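Plakum Staff Newsletter
Apr 13, 2022

What the arm wants from us

Those of you who use the back stairs will have noticed that the packing room has gone quiet and slightly tense. We have had the robot arm for 18 weeks now, and the question I am asked most at the kettle is whether it has taken anyone's job. It has not. It has given several of us a new one, which is watching it.

A reminder for anybody who joined after the August planning day. We send out sample packets, small flat things with a printed label, and each one has to land in the right slot of a divided tray. A person can do this while thinking about lunch. The arm, supplied by Fomulholm and run on software called Plodon, gives it the full attention of a surgeon and takes a good deal longer per packet than the sales deck led us to hope. It does keep at it through the afternoon slump, a period when our own filling has always been what I would call interpretive.

The gripper is where most of the trouble lives. Fingers that will happily close on a tin of biscuits are a different matter when you ask them to let go of something thin between two bits of card. We have been through 2 sets of fingertips so far and the third is on order, in a size the supplier describes as "slim".

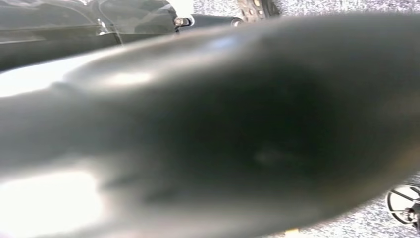

So the working day has changed shape. Before, a shift on trays meant filling trays, with the radio on. Now you sit across the table, put out packets, watch the placing, and note down what went wrong in a spreadsheet with 3 columns: dropped, wrong slot, and other. "Other" is by some distance the best read. My favourite entry is "changed its mind".

People have mixed feelings about this and I think they are entitled to them. The wrists are better, everyone agrees on that. Hand filling at the end of a big mailing used to send half the room home with an ice pack. On the other hand, you can't have much of a chat while you are waiting to see where a packet ends up, and a couple of the old hands say they go home more tired from looking than they ever did from doing. One has asked whether staring counts as a skill for the pay bands. The question has gone upstairs, where it is being stared at.

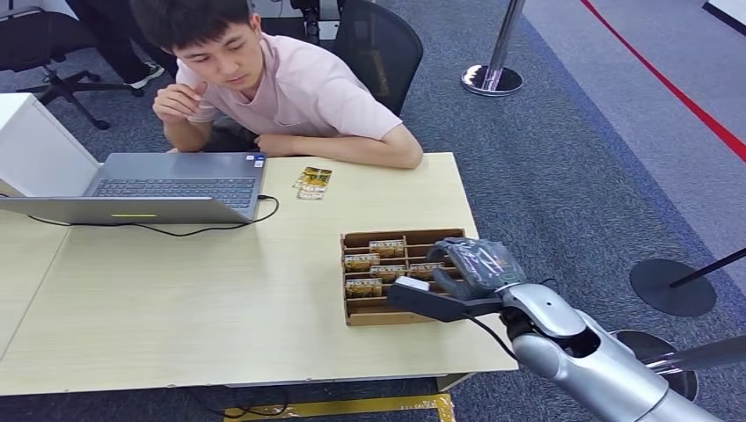
The MacLeish order will be the real test. That is 2,000 packets, all going into the small-slot trays, and the plan is to split it: the arm takes the plain runs and people take the mixed trays, where you need to read a label and make a decision. Several of you have pointed out that the plain runs were the restful bit. This has been noted, and I have no comfort to offer beyond the radio, which is allowed back on as long as it stays off the packing table.

A few housekeeping points. Please don't tidy the trays between runs, however much they appear to need it. Whoever is on the laptop will have set them out that way, and squaring them up to the table edge undoes a morning's work. Please stop calling the arm "the new lad" in front of visitors. And if you are rostered to watch it and have never done so, come down for a session first; the training takes an hour, and you may bring your tea as far as the door.

Roster changes for the packing room go on the sheet by the lockers, in pen.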